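Section 4: Setting up the Mumeck for your first show

OK, so you've got the mixer out of the box and updated (that was Section 3, go back if you skipped it, I'll wait). Now for the fun part – plugging in a band and making some noise! I wrote this section for people playing small rooms: bars, halls, the back of a record store. If you're running sound for an arena you have a crew for this, and they don't need me.

I've set up a Mumeck in 127 rooms at this point, most of them in and near Busstead, and I still do it in the same order every time. Do it in this order at home at least once before you try it with a drummer warming up behind you.

What you need before you start

The mixer and its own power supply (the one with the gray plug, please don't swap in a keyboard supply that happens to fit)
Two powered speakers and their stands
One mic cable per mic, plus a couple of spares
A 25-foot cable for each main speaker
A tablet or phone with the Mumeck app on it, charged
A strip of white tape and a marker

4.1 Placing the mixer

1. Find a flat, steady surface off to one side of the stage. I like stage left because most of the clubs I work in have their outlets there, but go where the power is.

2. Put down something soft if the surface is slick. A tablecloth or a folded towel is fine, as long as the vents on the underside stay clear.

3. Leave a hand's width behind the mixer for the plugs. Right-angle plugs help a lot if you're up against a wall.

4. Run the power cable away from the mic cables. If they have to cross, cross them at a right angle and you'll get less hum.
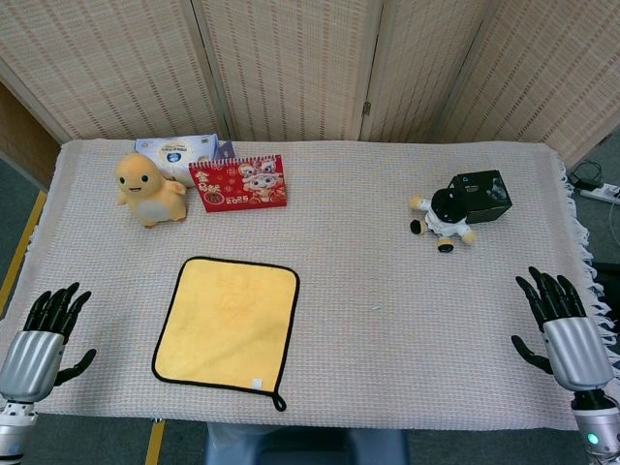
Woven tablecloth with a fringe along one side.

CAUTION: Don't set drinks on the same surface as the mixer. I know it's a bar. Find another spot for the beer.

4.2 Connecting the speakers

1. Make sure everything is off. Mixer off, speakers off, both.

2. Plug the left speaker into MAIN L and the right one into MAIN R. If you've only got one speaker, use MAIN L and turn on Mono in the app (Settings, then Output).

3. Put the speakers in front of the singers, pointing at the crowd. They should be up above head height if your stands go that high.

4. Turn both speaker volume knobs all the way down.

5. Power on the mixer first and wait for the light to go solid green. Then power on the speakers.

6. Bring each speaker knob up to the middle mark and leave it there for the night. From here on you'll do all your volume changes in the app.

CAUTION: When you shut down, go the other way – speakers off first, mixer last. Get it backward and you'll send a big thump through the speakers, and that can wreck them.

4.3 Plugging in the band

The Mumeck has plenty of inputs for a four-piece, and you can use them in any order you like. I'd still pick one order and stick with it. Mine goes kick drum, snare, overhead, bass, guitar left, guitar right, lead vocal, backing vocal. Mimoza Stojanovska, who taught me most of what I know back when she was mixing at the Nemwood, puts vocals first so they're always under her left thumb, and I can't really argue with that.

1. Run your strip of tape along the front edge under the input numbers and write the names on it. Yes, the app has labels too. Do the tape anyway.

2. Plug in each mic or line, one at a time.

3. For the bass, use the direct out on the amp if it has one, and set the switch to PRE so the player can fiddle with their tone without changing yours.

4. For condenser mics (overheads, mostly), press and hold the 48V button on that channel for 3 seconds until it lights up red.

Note: Mute the channel before you turn 48V on or off. You'll hear a loud pop if you don't, and so will the opening act.

Note for heavy bands: If your guitar players run big cabinets in a small room, you may not need them in the speakers at all. Mic them up, but start with those channels down and see what the room gives you. In the downstairs room at Rowlands I've done whole metal nights with just kick and vocals in the mains, and it was plenty loud.

4.4 Setting the gain

This is the step people rush, and it's the one that makes the biggest difference, so take your time with it!

1. Pull all the faders down in the app.

2. Ask for the kick drum only. Have the drummer hit it the way they'll hit it during the set. They'll play softer now than they will later, every drummer does, so leave a little room.

3. Turn up the gain on that channel until the meter sits in the upper part of the green and touches yellow on the hard hits. If you see red, back it off.

4. Do the same for each channel, one player at a time.

5. For screamed vocals, get the singer to give you the loudest part of the loudest song. Gain set on a polite "check, one, two" is going to be way too hot by the first chorus.

4.5 Ringing out the monitors

1. Turn up the lead vocal in the singer's monitor slowly until you just start to hear a ring.

2. Open the monitor EQ in the app and look for the tall spike on the display. Tap it and drag it down a little.

3. Turn up again. If another ring shows up, pull that one down too. I stop after two or three, because past that the vocal starts sounding like a phone call.

CAUTION: Keep your ears away from the monitors while you do this, and wear earplugs. Feedback at close range can hurt you.

4.6 Saving and packing down

1. Before the set starts, tap Save Scene and name it after the room. I've got 17 versions of the Nemwood saved and I use the newest one, so go ahead and delete your old ones if you're tidier than me.

2. After the show, shut down in the order from 4.2.

3. Let the mixer cool for a few minutes with the lid off. Wipe the top and the touch strip with a dry microfiber cloth. No sprays, no window cleaner.
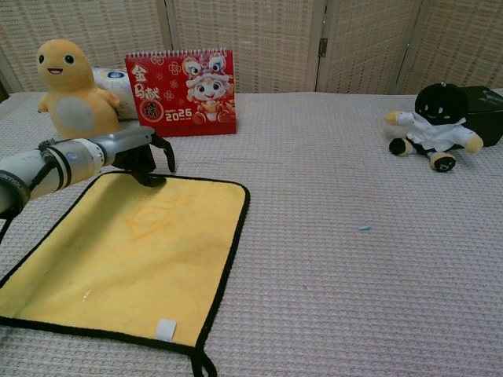
Yellow microfiber cloth with a black stitched border.

4. Coil the cables loosely, over and under, and tie them off. Don't wrap them around your elbow.

5. Peel off the tape. Leave it on over a hot weekend in the van and you'll be scraping glue off the front panel.

If something hums, crackles or won't turn on, jump ahead to Section 6. If it all works and you'd like to record the show, Section 5 walks you through plugging in a USB drive.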